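Build helpers wanted - Skiltovar shared workshop, Brurport

Part-time, paid, starting in February
Posted under: Workshop and hands-on work

Skiltovar is a shared workshop in Brurport. Members rent bench time and build their own things here. One of the group builds is a pair of home robot arms called Messina, meant for folding laundry and clearing a kitchen counter. We are looking for two people to help with it over the coming months.

The arms learn from recordings made with hand-held grippers. A person holds one gripper in each hand and does the task the normal way while the cameras on the grippers record it. The job is split between making those recordings and keeping the grippers in working order.

We have 3183 usable recordings so far, most of them folding. The counter tasks are well behind and that is where most of the new hours will go. We also want more variety in the cloth work: different fabrics, different starting positions, chairs and counters as well as tables.

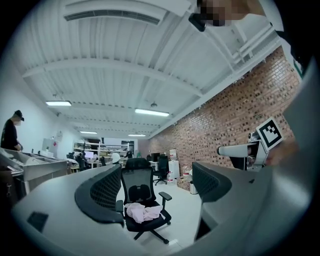
What you would do

Record tasks from a written list, in blocks of 20 minutes with a break after each.
Set up the work area before each block and put it back the way the list says.
Watch your recordings the same day and mark the bad ones. Dropped items are fine to keep. Blocked cameras are not.
Replace worn finger pads, tighten arms and reprint square markers that have gotten scratched or bent.
Help with wiring and test fitting on the Messina arms. Printed parts come from the machine upstairs, and you will be shown how to start a print and clear a jam.
Write down what broke in the build log - one or two lines is enough.

What we need from you

You can hold a light tool in each hand for 20 minutes at a time and you don't mind repeating the same motion.
You have put something together before. A bike, a 3D printer, a kit amplifier, a set of kitchen cabinets - any of these will do.
You can read a simple wiring diagram, or are willing to learn in the first two weeks.
You are 18 or older.

Soldering is useful but not required. Programming is not part of this job. The training code is handled by members and is closed to changes until the counter tasks are done.

Hours and pay

Each helper works 13 hours a week. Recording runs from 4 p.m. to 8 p.m., and repair hours can be worked any time the building is open. Pay is $118 per recording shift of four hours. Repair hours are paid at the same hourly rate. You also get a member key and free bench time for your own projects while you are with us.

The building

We are on the ground floor, one step up from the street. There is a ramp at the loading door on the Brullel side. Bike parking is inside. Street parking is hard to find after 5 p.m.

How to apply

Send a short note with the reference 3238 through the contact form on the Skiltovar page. Tell us what you have built, which evenings you are free and whether you are left- or right-handed. A photo of something you made is welcome. No resume needed.

We reply to every note within two weeks. The next step is a paid trial shift of two hours - bring closed shoes and leave rings and loose bracelets at home.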